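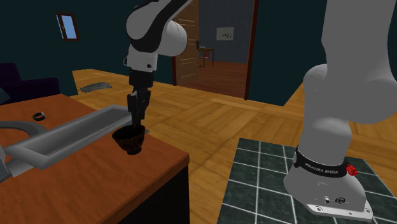

On 2020-12-14 the Brirnden web team wrote:
> The new Rustetti site goes live tonight. Please check your own
> section and report any broken links to this list.

I went through the support section this morning. Of 147 pages, 38 still link to the old domain, mostly in the footer. The search box also drops the second word on mobile.

The Grendutitz pages are fine - I found 2 missing headings and fixed them. Can someone with access to the Tsuji templates change the footer?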